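Frequently Asked Questions – Sharing Prophetic Words at Kornero Fellowship

Last revised in November. These answers cover how we handle dreams, impressions and prophetic words in our gatherings and online.

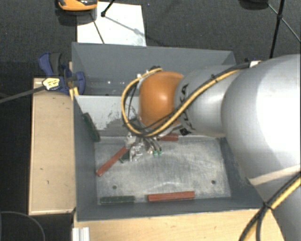 Most of the questions below came in by email after the fall teaching series. A few came from people who have been hurt by predictions made in other churches. If you are visiting for the first time, start with the first section and skip the rest until you need it.

GENERAL QUESTIONS

Does Kornero believe that God still speaks today?

Yes. We believe God speaks first and finally through Scripture, and that he also prompts, warns and encourages people by his Spirit. We do not put the second on the same level as the first. If a word someone shares goes against the plain teaching of the Bible, we set it aside, no matter who gave it or how strongly they felt it.

What do you mean by a "prophetic word"?

We mean a short message that a person believes God has given them for someone else or for the church. It might be a verse, a picture in the mind, a dream or a sentence. Most of the ones we hear are simple encouragement. Paul says in 1 Corinthians 14:3 that the one who prophesies speaks to people for their strengthening, encouraging and comfort, and we use that verse as our starting point.

Does everyone in leadership agree on this?

No. Masanobu Okabe, our teaching pastor, holds a more cautious view than Rattana Suksawat, who leads the prayer ministry. Masanobu would say that what we now call prophecy is closer to a Spirit-led prompting and should be described that way. Rattana is comfortable with the older word. They both signed the guidelines, and both apply them the same way.

Do I have to believe in modern prophecy to be a member?

No. We have members who believe these gifts ended with the apostles. The membership statement does not mention the question. We ask only that people on either side treat each other with respect.

SHARING A WORD

I think God has given me something for the church. What should I do?

Write it down first. Keep it as short as you can and leave out your own interpretation, or put it in a separate paragraph. Then give it to Rattana or to one of the elders before the service. If it comes to you during worship, walk over to whoever is seated at the prayer table and tell them quietly. They will decide whether it should be shared then, later or not at all.

Please don't go to the microphone on your own. We have asked the band to turn it off between songs.

Who decides whether it is shared?

Two elders, together. When only one elder is present, the word waits until the next week. We have had people object that an urgent message cannot wait seven days. Our answer is that the elders can be reached by phone at any time, and if something is truly urgent they will want to talk with you about it anyway.

What are the elders looking for?

They ask whether it agrees with Scripture and whether it points people to Christ or to the person speaking. They ask if it will build up the people who hear it. They also look at whether it makes a claim that could be checked later, and if so, they write that down with the date.

Can I share a word privately with a friend?

Yes, with some limits. Say "I think" or "I wonder if," and then let them weigh it. Do not tell anyone who to marry, whether to have children, whether to take or leave a job, or whether to stop a medical treatment. If you believe you have something on one of those subjects, bring it to an elder and do not deliver it yourself. This is the rule we are asked about most often, and we do not make exceptions to it.

What if someone gives me a word and I don't recognize it?

You are free to let it go. You don't owe the person a response. If they keep bringing it up, or tell you that you are resisting God, please tell a leader. Pressure of that kind is a pastoral problem and we will deal with it.

PREDICTIONS, POLITICS AND PUBLIC FIGURES

Do you allow predictions about elections?

No. We do not share words about the outcome of elections, court cases or wars, in services or on our website. This was decided several years ago, after a season in which the church was flooded with forwarded videos. Some of our people lost friendships over them, and one family left. We pray for those in office each week without naming a party.

What about dates for the Lord's return?

Also no. Matthew 24:36 is clear that no one knows the day or hour. We look forward to his coming and we preach on it, usually in Advent, but we will not host a speaker who sets dates.

I follow a prophet online. Can you tell me if he or she is genuine?

We don't keep a list of approved or disapproved names. The elders would be glad to sit down with you and go through a few things: what was said, when it was said, whether it happened, and what the person did if it didn't. Look for the original recording if you can find it. Clips are often edited, and some predictions only get posted after the event.

Pay attention to money as well. If the message keeps coming back to a book, a conference ticket or a "seed" gift, be careful.

Isn't one failed prediction enough to call someone a false prophet?

Christians answer this differently. Deuteronomy 18 sets a very strict standard for anyone who claims to speak in God's name, and some of our elders think it applies today without change. Others read 1 Corinthians 14:29 and 1 Thessalonians 5:20–21 as assuming that words in the church will be mixed and need to be tested. Where we all agree is that a person who publicly predicted something and was wrong must publicly say so. Explaining that it was fulfilled "in the spirit realm" does not count as saying so.

What happens if someone at Kornero gets it wrong?

If the word was shared in a service, the correction is made in a service. The person who gave it is invited to make the correction, and if they would prefer not to, an elder does it. We then ask them to take a break from sharing for a time. It isn't meant as a punishment. Several people have come back after a break and have been welcomed.

Do you keep records?

Yes. The notebook at the prayer table goes back to when the church met on Trudari Street. It has 129 entries. Of those, 64 were shared with the congregation. The rest were kept back, passed on privately or withdrawn by the person who brought them. Members can ask to read the notebook in the office, but entries about private individuals are removed first.

GUESTS AND OUTSIDE MINISTRIES

Do guest speakers follow the same rules?

Yes. Every guest gets a copy of the guidelines before we confirm a booking. One invitation was withdrawn because the speaker would not agree to them.

Are you part of the Plonovora network?

No. Some of our members attend Plonovora prayer weekends and have found them helpful. We have no formal tie to them and we don't promote their newsletter. If you receive a word at one of those weekends, our guidelines apply when you bring it back here.

Can I hand out printed prophecies or leave them in the lobby?

Please don't. The literature table is for materials the elders have read. Anything else is taken off the table – we hold it in the office for a month in case you want it back.

LEARNING MORE

Is there a class?

There is a four-week class called Testing What We Hear. It meets at 7 in the evening in the Bùi Room, past the nursery. Masanobu teaches the first two weeks and Rattana teaches the last two. The class is free. Bring a Bible and something to write with. Childcare is available if you ask for it ahead of time.

What should I read first?

Read 1 Corinthians 12 through 14 in one sitting, and then Jeremiah 23 and 28. The story of Hananiah in chapter 28 is worth reading slowly. He was confident and he told people what they wanted to hear.

I was hurt by a prophecy in another church. Is there someone I can talk to?

Yes. Rattana sets aside time for this, and you don't have to be a member or plan to become one. You can bring a friend. You will not be asked to receive prayer or another word unless you want it. Call the office or leave a note at the prayer table with your name and the best way to reach you.

How do I suggest a change to these guidelines?

Put it in writing and give it to any elder. The guidelines are reviewed each November, and suggestions are read at that meeting. The section on private words was added after a letter from a member.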